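Altodby Clothing Exchange
Progress report to the Nakoren Fund
Submitted May 3, 2020

Reporting period and status

This report covers the second half of the grant year. The exchange was open to families at both sites, Altodby and Maihi, until the middle of March, when public sessions were suspended. Collection of donated clothing stopped in the same week. Requests already on file have been met by doorstep delivery, and no household on the list was turned away.

Activity

A total of 120 households were registered at the end of the period, 29 of them at Maihi. Before the closure we held 26 public sessions against a plan of 32. Demand was strongest for winter coats and for school clothing in the middle sizes, and we ran short of both. Baby clothes continue to arrive in larger quantities than we can place. We have agreed to pass the surplus to the Ostivance family center once it is able to receive goods again.

The washing and repair service began later than proposed. The machines were installed on schedule, but the drain at the Altodby site had to be relaid before they could be connected. Repairs have been limited to zippers, buttons, and hems. We do not expect to offer alterations this year.

Spending

Spending is below budget, mainly on transport and room rental. The drain work was charged to the premises line, which is now fully used. We request approval to move the unspent rental funds to delivery costs – fuel, bags, and labels – for the remainder of the grant year. The total award would not change.

Issues for the funder's attention

The lease at Maihi ends in July. The landlord has offered eight more months at the current rent, and we would like to accept. Our stock records are also weaker than we would wish. Items leaving by delivery are logged by household, while items given out at sessions were logged by type, and the two sets of figures cannot be combined.

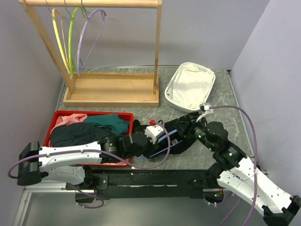

Reopening will be gradual and will follow local guidance. We plan to start at Altodby by appointment, with one family in the room at a time and donated items set aside before sorting. The open tables will be replaced by hanging displays where space allows. For the smaller room at Maihi we favor a light wooden rack with a shallow base tray, used with hangers in plain, distinct colors such as yellow, green, and purple, so that each color can stand for a size group. Quotes for the racks are being sought and will be sent with the next budget statement.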